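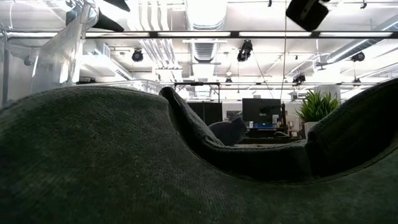 ### 4.2 Soft Seating in Open-Plan Offices

Upholstered seating was introduced at the Vestano site in April as part of a wider change in the layout of the shared floor. Before the change, informal talks between staff took place at desks or in the corridor, and both settings drew complaints about noise and interruption. The new layout placed sofas close to the desks, with no full-height wall between the two. The intention was to give staff a place to sit together for short periods without booking a meeting room.

Figure 7 shows the relation between one such sofa and the desks behind it. The seat and back are covered in a dark green fabric with a fine, nubby weave, and the back is formed in curved segments of uneven height. A desk with a monitor is visible directly over the lower part of the back, together with a potted plant in a white pot. A person at the desk and a person on the sofa would therefore share much of the same space, and the height of the back matters more to privacy than the distance between the two pieces of furniture.

**Figure 7.** Dark green sofa with a curved back and a gray cushion behind it; office area beyond.

Three qualities of the seating were considered in the interviews: the shape of the back, the feel of the fabric, and the view from the seat. Comments on shape were the most divided. Staff who used the sofas for conversation valued the curve, which let them turn toward one another. Those who tried to work on a laptop found that it offered little support for the elbows, and several asked for a small side table. The fabric drew few remarks, although two participants said that a rougher weave felt less formal than the smooth covers used at the Flustis site.

Cushions were rarely found where they had been placed at the start of the study. They were moved between seats, left on desk chairs, or pushed behind the sofas. We recorded these changes as a sign of use – a cushion that stays in position for weeks suggests a seat that is seldom occupied – but did not treat them as a direct measure of time spent sitting.

Plants near the seating were mentioned more often than expected. Asamoah, who carried out the interviews, noted that participants tended to name a plant when asked where the work area ended, even when a column or a partition stood closer to them. This point is taken up again in Section 5, where the Vestano responses are compared with those from Ruangrit.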